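Brinard publishes house rules for service robots and asks the trade to stop grading its own homework

For immediate release, May

Brinard, the catering equipment tester, has today published a set of working rules for robots that prepare or serve drinks in shared kitchens, staff rooms and hotel lounges. The rules run to 27 points and are free to download. They are voluntary, and Brinard says plainly that a voluntary rule is worth very little until somebody checks it.

The document, called the Greton Rules after the building where the tests were run, was written over the winter with the software firm Pliltalix. It deals with the dull end of automation: hot water, paper cups, wet counters, and people who reach across a machine while it is moving.

"We have read a good many safety statements from suppliers and most of them describe a robot alone in a room," said Ama Frimpong, head of testing at Brinard. "Drinks counters are busy. There's a hot tap next to a stack of cups that falls over if you breathe on it. I would like to see the test report for that, and usually there isn't one."

Brinard logged 1096 drink-making runs while drafting the rules. It is not publishing a success rate. Suppliers asked for one, and the company refused on the grounds that a single percentage would end up in a brochure with no mention of what was counted as a failure. The full log, including the runs stopped by hand, can be read on request.

The counter layout used in the rules is an ordinary one, with a coffee machine and a hot water dispenser side by side, stirrers, packets and paper cups within reach, and two large drinks dispensers further along.

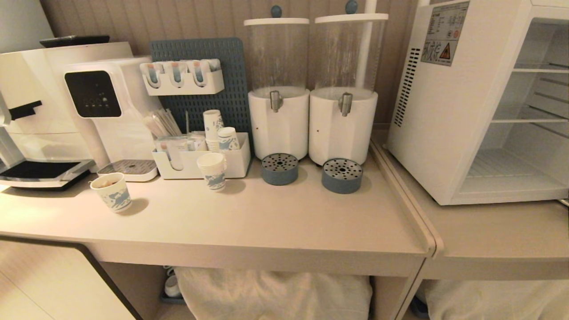

What the rules ask for

Any machine handling hot water must stop when a hand comes within 30 centimetres of the outlet, and must stay stopped until a person restarts it. Restarting by itself after a pause does not count.

A filled cup may not be carried over another person's cup, or over the edge of the counter.

Paper cups must be taken one at a time. If two come away together, the machine puts both aside and calls for help. Several suppliers objected to this as too slow, and the rule has been kept.

Drip trays are to be checked by a person at every shift change. A camera reading may be used as well as the check but does not replace it.

Any claim that a robot works "unattended" must state for how long, on what counter and with how many stops. Brinard suggests a minimum of 100 runs in a row, on a counter the supplier did not set up.

Where the rules fall short

The rules say nothing useful about children or about people with limited sight, and Brinard does not think the present tests could support a rule on either. They also leave out cleaning chemicals. A section on software updates was cut after the two firms failed to agree on who should retest a machine once its software has changed.

Sarmīte Jõgi, who led the work for Pliltalix, would have liked a softer document. "Some of these points will keep good machines out of kitchens for a year or more," she said. "I signed it anyway. But I don't accept that a person with a kettle would pass all of them either."

Ms Frimpong's reply was that a person with a kettle is not sold with a safety statement.

The equipment maker Paulauskas has agreed to have one machine tested against the full set, with the results published whether it passes or not. No other supplier has signed up so far - two have asked whether they could see their results first and decide afterwards, and were told no.

Comments on the first edition are open to anyone who runs, cleans or works beside a drinks counter. Brinard is holding an open session at Greton on Saturday from 10am, where the test log will be available to read in full. Places are free but must be booked through the Brinard press desk.

Notes to editors

The Greton Rules are not a legal standard and do not replace any duty an employer already has. Brinard charges suppliers for testing and has an interest in more of it being done. Pliltalix sells control software for service robots.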